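Un plateau vert olive et du ruban bleu

Ça y est, j'ai enfin une table d'atelier qui me plaît ! Depuis le temps que je vous en parle... Les habitués se souviennent de l'ancienne, la blanche, celle qui me renvoyait la lumière dans les yeux dès trois heures de l'après-midi. Je perdais mes repères au crayon, je perdais mes épingles, je perdais patience.

C'est Karla Trujillo qui m'a convaincue de passer au vert. Elle avait repeint son établi en kaki l'hiver dernier et je trouvais ça un peu triste, pour être franche. Puis j'ai passé un après-midi chez elle à couper des gabarits et je suis rentrée avec une seule idée en tête - faire pareil, et vite. Sur un fond mat comme celui-là, le papier, le fil clair, la craie, tout ressort !

J'ai donc choisi un ton olive tirant sur le gris, bien mat, sans le moindre effet satiné. Deux couches, une nuit d'attente entre les deux, et les fenêtres ouvertes en plein mois d'octobre (j'ai travaillé en bonnet, oui).

Et maintenant, la partie que je préfère : le ruban bleu. Au lieu de tracer des lignes au crayon que j'aurais fini par effacer avec la manche, j'ai collé deux bandes qui se croisent. Elles me donnent quatre zones de tailles différentes, et ça change complètement ma façon de m'installer. Les pièces à couper d'un côté, les pièces finies de l'autre, les outils dans un coin, et un espace que j'essaie de garder libre (j'essaie !).

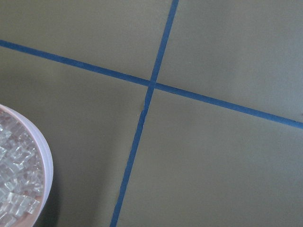

Le croisement des deux bandes bleues sur le vert olive.

J'adore ce bleu sur ce vert, je ne m'en lasse pas. J'avais d'abord pensé à un ruban blanc, plus discret, mais le cobalt se repère du coin de l'œil même quand j'ai le nez sur mon ouvrage. Il y a une petite éraflure claire au bord d'une des bandes, près du croisement, et je la laisse telle quelle. C'est une table pour travailler, après tout.

Pour la pose, j'ai dépoussiéré le plateau, tendu le ruban d'un bord à l'autre, puis lissé du centre vers l'extérieur avec une vieille carte de fidélité. Ne tirez pas trop fort, sinon il se rétracte et les bouts se relèvent. Le rouleau m'a coûté 3 euros et il m'en reste largement assez pour changer d'avis.

Prochaine étape, l'étagère du dessus, avec les boîtes que Dragica Milošević m'a données au printemps. Je les vois bien en bleu, elles aussi - mais je veux d'abord essayer une teinte sur un couvercle.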